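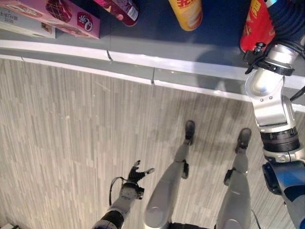

Snack products on a navy-blue shelf with a curved white and grey edge.

3/23/21

Good shelving is rarely noticed by the people who use it, according to the head of shop fitting at Lestex, who has spent most of a long career deciding where biscuits should stand. The department is responsible for the display furniture in 51 convenience shops, and over the past year it has been replacing straight-fronted units with curved ones under a programme known internally as Kastance.

The interview took place at the company's offices, with a set of edge samples laid out on the desk. Asked why the curve had been chosen, the head of shop fitting began with the corners of the old units.

"We had square ends facing the door in almost every branch," the fitter said. "Customers caught their bags on them, and pushchairs took the paint off. The staff had been telling us so for years. A curved front gives people a line to walk along."

The lip and the strip below it are treated as separate parts. On the current units the lip is a bright, rounded white, and the flatter grey fascia is made up in panels with thin vertical seams between them. Earlier trials had used a single long piece, which proved difficult to deliver and harder still to replace.

"If one length is damaged, the branch should be able to change that length and carry on trading," the fitter explained. "We were sending out a whole front for the sake of one scratch. The panels can be held in the stockroom."

The colour of the shelf surface was the subject of a longer discussion. Acharya, the design practice retained for the programme, had proposed a pale finish to match the wood-grain floor. The department asked for a dark one, and navy blue was agreed in July after two branches had tried both.

"Snack packaging is very bright - pink, red, yellow - and it does its own work," said the fitter. "On a pale shelf everything ran together. On the navy you can find the edge of a box. I will admit that it shows dust, and the cleaning sheet has been altered to say so."

Arrangement remains the responsibility of each branch, within limits. The guidance sets a standard depth of 629 millimetres for the main shelf and asks that goods be kept towards the back, leaving the front clear. Boxes and tubes present different problems, and the sheet deals with them on separate pages.

"A tube will not stay where you put it if it is on its side," the fitter remarked. "We prefer them upright. Boxes may be angled, although I would sooner see them square, and no packet should hide the one behind it. Those are the things I look for when I visit, and I do not always find them."

The floor was specified at the same time. The department chose a light laminate in beige, grey and white streaks, supplied through Cluko, and ordered 700 square metres for the first group of shops. Branches with sound existing floors will keep them for the present.

Questioned on what would come next, the fitter mentioned the lower shelves, which have yet to be redrawn, and the price-ticket holders, which do not at present follow the curve. Samples of a flexible holder are expected from the supplier, and fitting in the remaining branches will continue in the meantime.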